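Notebook, door counter check, Tasier line
2025-11-09

Sunday, so the building is quiet and the heating is off. Writing this up now while I can still read my own clipboard.

Where we are: the Prerkier counters over the tram doors say ridership on the Tasier line fell in the first week of November. The ticket validations say it went up a little. The drivers say it was packed, but the drivers say that every week. Someone has to pick one of these before the monthly sheet goes out, and I opened the email first.

What was done. Raghda and I rode the line with clipboards and counted people on and off by hand at every stop where the doors opened. The method sheet asks for at least 250 stop events for a line this size. We got 299, mostly because we missed our transfer at Aoun and had to ride back anyway. In those 299 stops we hand counted 1,316 boardings. Each of us took one door. We swapped doors at each terminus so that my bad habits and hers would be spread evenly over the tram.

Rules we used, for whoever repeats this:
Child in arms counts as one.
Child in stroller counts as one, stroller counts as none.
Person who steps off to let others out and steps back on counts as neither off nor on.
Person who gets on, reads the destination sign inside and gets off again counts as one on and one off. This happened more than I would have liked at Aoun, where the two platforms look the same.
Dogs are none. I let the dog question run on far too long at lunch.

The counter is supposed to handle all of these. The step-off-step-back people are where I would put my money. At busy stops they stand right in the doorway, half in and half out, and I had trouble with them myself, with eyes.

Matching. The log export for the week has some 4,000 stop events in it, and our clipboard stops need to be found in there by tram number and door-open time. Stendent does this automatically if the clocks agree. The clocks do not agree. Tram clock runs ahead of my watch, Raghda's watch runs behind the tram clock by a different amount, and the log is stamped with a third time that belongs to the depot server and possibly to a different season. I ended up lining things up on the long stop at Aoun, where the doors stay open for the driver change. Nothing else on the line looks like it, so it makes a good anchor. After that the rest fell into place, except one run where the tram skipped two request stops and I had written "skipped" so badly that I spent a while looking for a stop with that name.
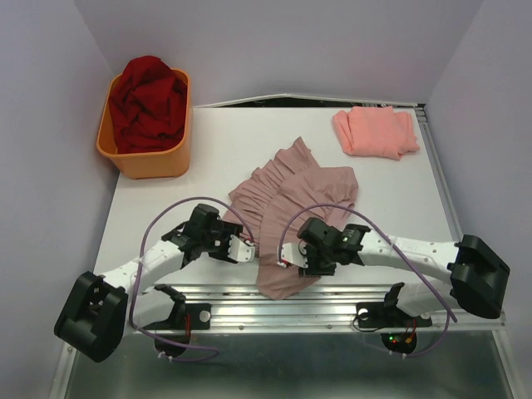
Fares read the section on matching and objected that anchoring on Aoun alone is risky: if the driver change moves to the other terminus, which it does on some evening runs, every stop after it will be matched one place off and the totals will still look fine. He wants a second anchor at the other end of the line and a check on door order at each stop.

Fair. Evening runs are only a small part of what we rode, but they are in there. I have redone them with the terminus layover as the second anchor. One run did shift by a stop, exactly as he said. The run total stayed the same and every single stop in it was wrong, so it would have sailed through any check I had planned. Noted, and he has been told, in as few words as I could manage.

First look at the matched data, no corrections:
Quiet stops agree well. One or two people, the counter gets one or two people.
Middle stops agree, with a small undercount.
Busy stops are where it goes soft. The counter comes in low on boardings, and it is worse at the rear door, which was Raghda's half the time and mine the other half, so we can't blame each other.
Alightings are better than boardings nearly everywhere. People leave a tram one at a time. They get on one as a lump. 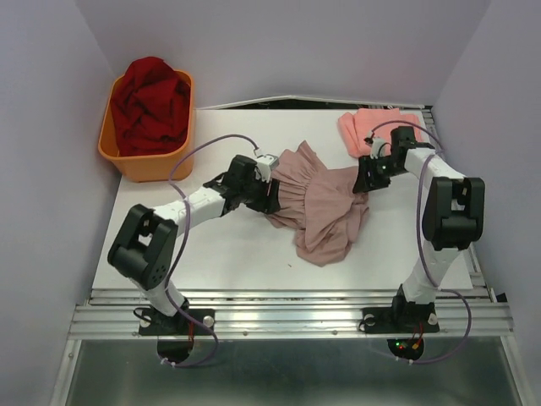 The stop-by-stop plot of boardings has the same trouble in picture form. If I put all stops on one axis in order of load, the quiet ones crowd together at the left and the busy ones stretch out to the right, and a single correction factor tries to pull straight through the lot. Think of the pink cloth: a lot of fine pleats running up to a seam, and past the seam a smoother stretch with creases drawing together. You would not iron both sides the same way. Our seam is somewhere around the load where people start boarding side by side, and I think the correction should have one value below it and another above. Raghda thinks two factors is already one more than the planning office will read. We will show both versions.

The ticket side is not innocent either. Validations count taps. A transfer passenger at Aoun who taps twice out of nerves is two taps. A school group with one card is one tap and a great deal of noise. The rise in validations in the first week of November may be real, or it may be the new readers at Aoun beeping so faintly that everyone has a second go. I had a second go myself.

So for the monthly sheet: no fall until shown otherwise. I would write "counter data under review" and leave last month's method in place. I do not want to publish a drop that comes from people getting on in pairs.

To do:
Ask Prerkier whether the rear door sensor height is the same on the whole fleet or just on the trams we were told about.
Get the depot server time fixed, or at least get someone to admit which time it is.
Second ride with clipboards, evenings only, both anchors written on the sheet before we leave.
Hide the clipboard with the broken clip.
Fares to run the two-factor version in Stendent and send the residuals by door.
Raghda to redraw the plot with the busy stops in their own panel.

Still missing my sheet 7. It is either in my coat or on a tram.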